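Fórum Casa & Bancada > Organização > Mesas compartilhadas

Tópico: mesa de madeira que vira depósito de fonte, pote e tampa. como vcs fazem??

duda_bancada
30 de julho de 2021
Oi gente, escrevendo correndo pq tenho que devolver a chave da sala. A gente usa uma mesa grande de madeira clara no espaço Jaltham, várias pessoas, vários horários. Todo mundo larga coisa em cima. Carregador, adaptador, garrafinha, pote, bandeja. Fim do dia ninguém sabe o que guardar e onde, aí empurra tudo pro canto e pronto.

Queria um sistema simples. SIMPLES. Já tentei etiqueta colorida e durou até fevereiro. Já tentei lista na parede, sumiu a lista.

O pior são as fontes. Fonte branca sem identificação é praga, ninguém sabe de que aparelho é, aí ninguém joga fora e ninguém guarda. E o projetorzinho branco, que mora na mesa pq não tem caixa. Aí em volta dele vai juntando. Olha o lado dos eletrônicos, tem até bandeja vermelha que podia estar servindo pra alguma coisa:
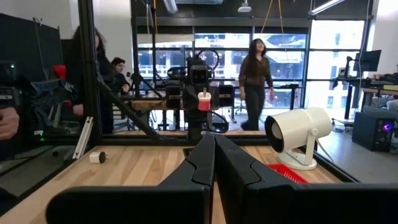
Mojtaba Tabrizi
Fonte sem dono eu trato assim: saquinho com zip, escreve a voltagem e a data no saquinho com caneta permanente, caixa única. Passou 7 dias e ninguém reclamou, vai pro descarte eletrônico. Parece cruel mas funciona. Etiqueta colada direto na fonte não presta, esquenta e solta a cola.

duda_bancada
7 dias é pouco, tem gente que vem uma vez por mês

Mojtaba Tabrizi
Então um mês. O prazo tanto faz, tem que existir prazo. Sem prazo vc só tá mudando a bagunça de lugar.

rosa.do.armario
Discordo do descarte. Já perdi fonte de 12 V boa assim numa oficina comunitária, era de um roteador que ninguém ligava fazia tempo, e quando precisou cadê. Comprar outra saiu 50 reais. Guarda ocupa o quê, uma caixa de sapato? Guarda.

tampa_perdida
uma caixa de sapato hj, três ano que vem rs

rosa.do.armario
Então faz a triagem uma vez por ano, ué. Jogar fora com prazo curto é preguiça de organizar disfarçada de método

Mojtaba Tabrizi
Preguiça não, né. Eu etiqueto tudo. Vc etiqueta?

rosa.do.armario
etiqueto sim senhor. com fita crepe, que sai fácil e aguenta anos dentro de caixa fechada

gil_prateleira
Gente, a moça perguntou da MESA. Duda, sobre o projetor: ele tem que ter lugar fixo fora da mesa. Prateleira na parede, 50 cm de largura já dá com folga. Eu peguei uma na Baldursdóttir, vem com os parafusos mas as buchas são uma porcaria, troca. Deixa o projetor e a fonte DELE juntos, enrolada com velcro. O que tem par guarda com o par. Serve pra projetor, serve pra pote.

E a bandeja, se tem nervura no fundo, é ótima pra coisa pequena que rola. Parafuso não, que entra nas frestas e vc fica caçando. Mas adaptador, pilha, clipe, vai bem. Bandeja = "em uso hoje". Caixa = guardado. Duas categorias só.

duda_bancada
gostei disso da bandeja. furar parede é que não posso, sala alugada

gil_prateleira
Estante de chão então. Ou pendura na estrutura da mesa se tiver perfil de alumínio, dá pra prender ganchinho com porca martelo. Vende em loja de perfil.

duda_bancada
tem perfil preto em volta sim! n tinha pensado

tampa_perdida
cuidado com gancho em perfil na altura do joelho, falo por experiencia. põe na parte de trás

rosa.do.armario
Outra coisa que ninguém falou: projetor em mesa de uso geral fica com a lente exposta. Pano de microfibra por cima no fim do dia, resolve a poeira. E longe de garrafa pelo amor

duda_bancada
kkk sobre garrafa... vou chegar nessa parte. Do outro lado é o reino dos plásticos. pote de um tamanho, tampa de outro, frasco. Já gastei a tarde com isso uma vez e no outro dia tava igual. Alguém tem rotina escrita? tipo passo a passo que eu possa imprimir e plastificar? Prometo que dessa vez não some

tampa_perdida
meu apelido foi escolhido por um motivo. segue a minha rotina, uso em casa e usava na copa do trabalho antigo, adaptei pra mesa de vcs. a ordem importa!! quem faz fora de ordem termina com tampa na mão

1. Tira da mesa tudo que tem fio ou bateria. Outro canto, outra conversa, ver o que o Mojtaba e a Rosa brigaram ali em cima.

2. Junta os plásticos todos de um lado só. Não separa nada ainda. Sério, não separa.

3. Tampa cada pote com a tampa dele. Pote rosa com tampa rosa é a dica óbvia mas testa, tem marca que faz a mesma cor em dois diâmetros (Foven, tô olhando pra vc). Garrafa transparente de tampa azul fica em pé, se deitar sai rolando. Cesto azul vazado fica na mesa, perto de quem guarda, pra ir jogando dentro o que já tem par. O ponto de partida é mais ou menos uma mesa assim, cesto de um lado e potinho do outro:
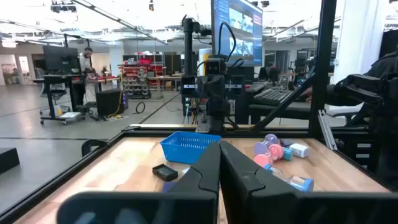 4. Sobrou tampa sem pote ou pote sem tampa? Caixa dos solteiros. Uma só, pequena. Encheu, esvazia.

5. No cesto os mais pesados vão embaixo, frasco em pé na lateral, miudeza por cima. Se botar miudeza embaixo nunca mais vê.

6. Passa pano na mesa. Madeira clara marca com fundo de pote molhado, aquele círculo cinza, depois só lixando.

7. Cesto vai pro lugar dele. Cesto em cima da mesa de manhã = alguém pulou o passo 7.

duda_bancada
PERFEITO vou imprimir. A caixa dos solteiros é genial, aqui eu ia ter que pôr tranca pq o povo vai querer adotar

rosa.do.armario
Boa lista mas o passo 5 eu inverto, o que usa mais vai por cima, não interessa o peso. Cesto vazado de plástico aguenta qualquer coisa que caiba ali, pote vazio não pesa nada.

tampa_perdida
pote vazio não, mas frasco cheio pesa, e aí se fica por cima o cesto tomba na hora de puxar da prateleira

rosa.do.armario
Quem guarda frasco cheio junto com pote vazio?

tampa_perdida
todo mundo, rosa. todo mundo

gil_prateleira
Sou time Rosa nessa, frequência de uso ganha. Mas concordo que frasco cheio não devia nem entrar no cesto.

Mojtaba Tabrizi
Cesto furadinho tem outra vantagem, dá pra ver de fora o que tem dentro sem tirar. Caixa fechada no fundo do armário eu esqueço que existe. Pra fonte é caixa fechada por causa de poeira, pra plástico é vazado. Lava de vez em quando com escovinha de dente, os furos juntam uma gordurinha.

lenita_m
cheguei agora, li meio por cima. Pra mesa de madeira alguém usa óleo? a minha é dessas de ripa colada e tá ressecada, passei o Stisunwood e ficou grudento uma semana

gil_prateleira
Passou demais. Camada fininha, espera uns minutos, tira o excesso com pano seco. Se já grudou, pano com um pouquinho do próprio óleo e esfrega, depois seca bem. E estende o pano aberto pra secar, NÃO embola e joga no lixo, pano com óleo embolado pode pegar fogo.

lenita_m
eita, o meu tá embolado no balde. indo lá agora

duda_bancada
lenita corre!!

Voltando, resumo do que vou fazer aqui, me corrijam se eu entendi errado:
- fonte em saquinho com voltagem e data, prazo de um mês, e antes de descartar eu mando foto no grupo (meio termo entre Mojtaba e Rosa, não briguem)
- projetor + fonte do projetor juntos, estante de chão, paninho por cima
- bandeja vermelha = em uso hoje
- plásticos na lista da tampa_perdida, frasco cheio fora do cesto
- gancho no perfil, só atras

rosa.do.armario
Foto no grupo eu aceito. Mas marca as pessoas, grupo mudo ninguém lê

Mojtaba Tabrizi
Aceito tb. Só escreve a amperagem junto da voltagem, e se o positivo é no centro do pino. Senão vc vai ter o saquinho e a dúvida igual.

duda_bancada
anotado. vou comprar os saquinhos amanhã, alguém sabe se aquele 10x15 cabe fonte de notebook?

Mojtaba Tabrizi
Não cabe, pega o 20x30 pras grandes.

lenita_m
pano estendido no varal, obrigada gil. a mesa continua grudando mas menos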